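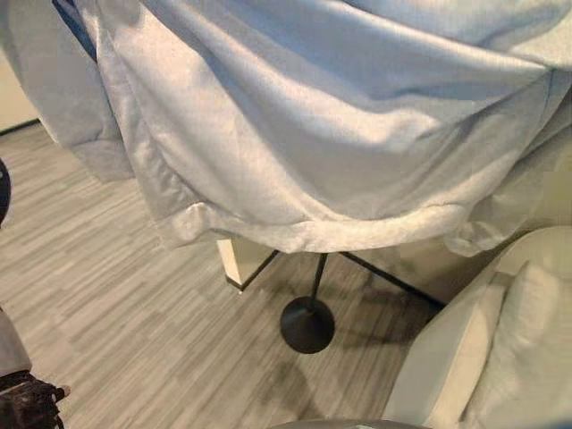

Markos Vasilakis told the Flodoleck assembly that the new rules on candidate selection would be hard to enforce unless parties were made to publish their shortlists. The assembly approved the rules on Feb 16, 2022 by a clear majority.

They apply to every party that contests the district executive posts in Flodoleck, Foseck and Psarras. Each shortlist of four names or more must include at least one woman and one man, and the selection panel must record its reasons for the final choice. Shortlists of three or fewer are exempt — a point the Foseck members tried to remove in January.

A study by the policy group Reltell covered 496 selections for executive posts in the three districts. Women were shortlisted in 132 of them. The study did not look at council seats, where selection is by local ballot.

Vasilakis said his own party would publish its lists in full. The rules do not require this, and a proposal to add it was sent back for redrafting. Parties that break the rules will lose part of their campaign grant — the amount is still to be set.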